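Prepararse para un apagón: lo que aprendí en un trimestre

Elegí la preparación para emergencias porque en mi edificio nos quedamos sin luz en abril y descubrí que en casa no sabíamos ni dónde estaba la linterna. Nuria Gallardo, mi tutora, me pidió que no hiciera otra lista de la compra, así que me puse con el agua y la comida de dos personas, en un piso pequeño y sin trastero.

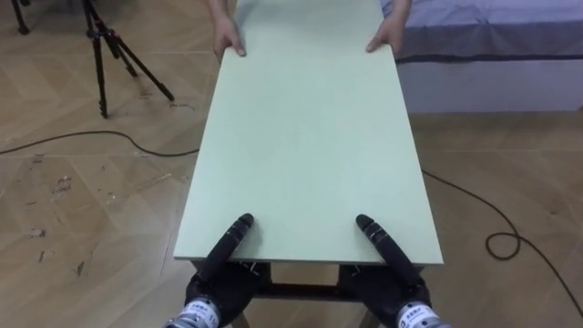
El agua fue lo primero y lo que más guerra me dio. Calculé 28 litros para los dos, y claro, ¿dónde los metes? Ankit Sisodia me propuso repartirlos por toda la casa, y al final casi todo acabó debajo de la cama. También necesitaba una superficie despejada para preparar la comida, y ahí una tabla larga y lisa, como la de color verde menta que sujetan dos manos por el extremo del fondo, me parece ideal: se le pasa un trapo y listo. Con la mía, mucho más corta, se me caía todo.

Después vino la comida fría. Probé cinco menús sin cocinar (¡los garbanzos de bote con limón ganan de calle!) y Renu Maurya los puntuó sin piedad.

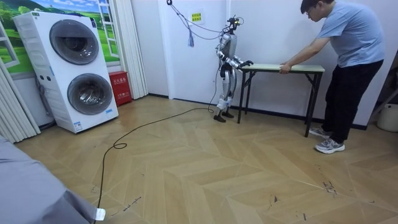
Figura 2. Robot humanoide junto a una mesa plegable pequeña.

Lo de rotar la despensa parece una tontería hasta que encuentras un atún caducado detrás del arroz. Apunté las fechas en una libreta y puse delante lo más antiguo – con rotulador gordo, que a oscuras se agradece. Wanda Delacroix prefiere una hoja de cálculo, pero yo sin luz no me fío del ordenador.

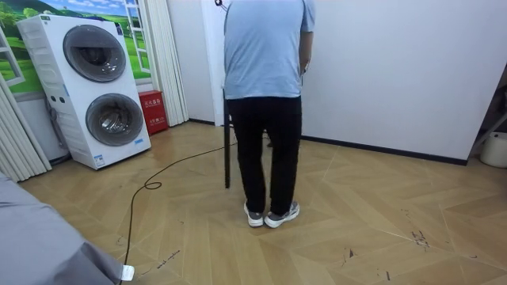
La libreta, además, la puede leer cualquiera de casa. Me queda pendiente repetir la prueba en invierno y aprender a potabilizar agua, que solo lo he visto hacer a Arūnas Adomaitis y no me atrevo a explicarlo todavía.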